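Ketchup in the fridge or the pantry, need this settled before the weekend
posted in Kitchen Talk > Storage & Leftovers

dalva_rocha
ok so moved in with my sister in January and we have had this fight maybe every week since. I keep ketchup in the cabinet. Always have. Mom did too. She puts it in the fridge door and then I'm squeezing cold sludge on hot fries
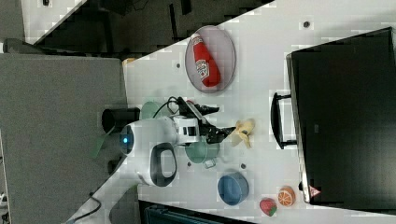
and the fries go cold, and they're the thin kind so they had 2 minutes to live anyway. She says the label says refrigerate after opening. I say diners leave it out on the table all day long. Who's right. Also we have the same problem with mustard and soy sauce but one war at a time

pantrymoth
Cabinet. Vinegar, sugar, salt. It keeps.

Briledar_Rob
Fridge. The label says fridge so fridge. Diners go through a bottle in a day or two, you don't.

dalva_rocha
you have not seen me eat fries

Briledar_Rob
Fair. Still fridge.

clokureck
worked in a burger place for 10 years. We left them out all day, in the back at night. Never had one go bad but yeah they emptied fast. The thing that got gross was the cap. Crust builds up under the lid and if you don't wipe it the whole thing smells sour. Check the cap before you argue about the temperture

pantrymoth
^ this. Wipe the cap.

Maiara Bragança
Sister here. Hi. She left out that her bottle in the cabinet sits over the STOVE. Not a cool dark pantry. Over the stove. It was warm to the touch when I moved it. Also it had turned brown around the top.

dalva_rocha
it was a little brown. Brown is just air getting to it

Maiara Bragança
Brown is when I stop eating it

hollis_p
Color change isn't the same as spoiled, it goes darker over time anywhere, faster if it's warm. Tastes flatter too. I wouldn't panic. But over the stove is the worst spot in the kitchen for pretty much everything. Oil, spices, all of it. Move it to a low cabinet away from the dishwasher and a month is fine.

Briledar_Rob
A month, sure. How big is the bottle though? If it's one of those warehouse ones it's going to sit way past a month.

dalva_rocha
big. It was on sale

Maiara Bragança
It was NOT on sale she just likes the big one

tater_tuesdays
Take it out of the fridge when the fries go in the oven. By the time they're done it isn't ice cold anymore. I do this with butter too. Or squeeze some in a little dish and let that sit out, bottle goes right back. Done

clokureck
little dish is what we did for kids tables. works

pantrymoth
More dishes to wash. No.

hollis_p
Two bottles. Small one out, big one in the fridge, refill the small one. Wash it out between refills, don't just top it off forever. My roommate topped off the same bottle for I think all of college

Briledar_Rob
That's horrifying

no_sugar_nan
Careful if it's the low sugar or no sugar kind, or homemade. Those don't keep as well out. I make mine and it lives in the fridge, couple weeks then toss. Anything I want longer gets frozen in small tubs.

dalva_rocha
regular kind. But good to know, she's been talking about making some

Maiara Bragança
I have mentioned it one time

caldeira_mike
Nobody asked but mustard is fine out, soy sauce is fine out for a while if you use it up, mayo in the fridge no discussion. Hot sauce depends, the fruity ones go in the fridge. Maple syrup fridge, the real stuff grows mold. Found that out over pancakes

pantrymoth
soy sauce in the fridge tastes better longer imo. disagree on that one

caldeira_mike
I said if you use it up

dalva_rocha
ok so where I landed. Small bottle in the low cabinet by the bread, big one in the fridge. Nothing over the stove. She gets to pick where the mustard goes. I still think I was right in principal

Maiara Bragança
She was not. But I'll take it. Mustard is going in the door.

Briledar_Rob
Still fridge for both if anyone's counting votes

tater_tuesdays
what fries are these btw

dalva_rocha
frozen shoestring, whatever's cheap. 5 min longer than the bag says, single layer, dont crowd the pan

Contact us | Copyright Cirkport Boards | Back to top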